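The Towel You Never Bought

Every household owns a towel that no one remembers paying for. Mine is gray. It came with us through two apartments and a divorce, and in April, when I tried to replace the whole linen closet in one afternoon, it was the only thing in there I couldn't bring myself to put in the bag.

I had gone in with a plan. Old towels out, new towels in, matching, like people have in hotels and in the homes of their more successful cousins. By four o'clock I was sitting on the bathroom floor reading about cloth.

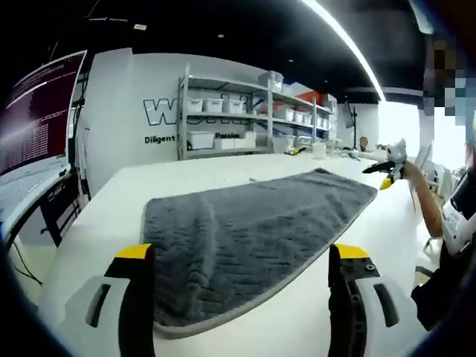
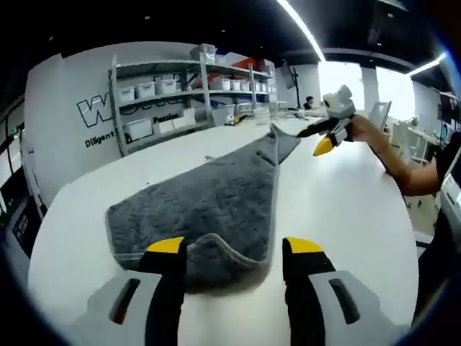
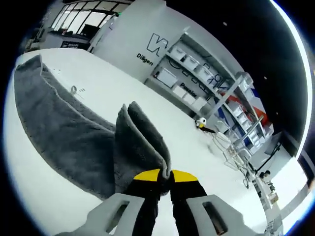
Gray microfiber, plush side up.

Zanele Mokgethi thinks the trouble starts with the word "set." Buy a set, she told me, and you have agreed that all your towels will be young together and old together, and one morning you will own 12 rags. She buys hers one at a time, in whatever color is cheapest, and her closet looks like a yard sale. She has never once had to replace everything at once. I found this hard to argue with, though I tried for most of a phone call.

The towel trade would prefer that we didn't think this way. The Handavine catalog, which started arriving at my address the week I moved in and will presumably be forwarded to my grave, has nine pages of bath linen this season. There is a towel for the face and a towel for the hair. There is one for guests, which is smaller, in case they get comfortable. The colors have names like Fog and Second Fog. I called the order line to ask about the difference and was told, kindly, that Second Fog was warmer.

Then there is the matter of softness. A new towel in the store is wonderfully soft and about as absorbent as a raincoat. You take it home and it pushes the water around your back like a bad waiter with a spill. My mother washed new towels twice before anyone was allowed near them, and hung the old ones on the line until they could stand up unassisted. They took off a layer of skin, but you were dry.

Microfiber was supposed to settle all this. It moved in from the garage, where it had been wiping down cars, and there are now people who use it on their hair and will tell you so at dinner. It dries fast. It also grabs at every rough spot on your hands, a feeling Aurelio Espinoza compares to petting a cat made of tape. He owns seven of them and keeps buying more.

What do you do with the old ones? Itzel Manríquez cuts hers into quarters and keeps them under the sink, where the quarters have begun to outnumber the dishes. Jacinto Montes gives his to the dog. The dog, he says, now has better towels than he does, because he keeps retiring the good ones early out of guilt.

I ended up buying two. They are blue, they were on sale, and they shed so much in the first wash that the dryer filter came out wearing a sweater. They're on the rack now, looking nice for company.

The gray one is on the hook behind the door, and I used it this morning.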